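Miettinen Introduces Jovside Serving Tray Range

2024-09-26 — Tableware supplier Miettinen today announced Jovside, a range of rectangular serving trays for home and canteen use. The range enters retail distribution in January with 17 tray models.

Each Jovside tray has rounded corners and a raised rim. The base is dimensioned to hold one bowl at the center with clearance on all sides, so that a single place setting can be carried and set down as a unit.

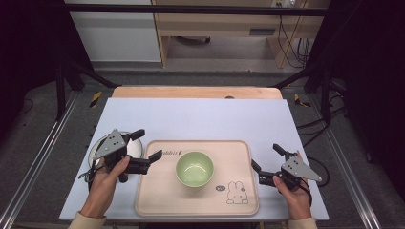
Trays are supplied plain or printed. Printed versions carry a line of text or a drawing near the corners — the center is left clear for the bowl.

"The rim height was the main design variable," said Vilja Ikonen, product manager at Miettinen. "It has to retain a bowl and still allow a hand to reach it from either side."

Initial production is set at 800 units per model. Retailers may order in cartons of 90. Trade inquiries should be directed to Jouko Kokkonen, Miettinen sales office.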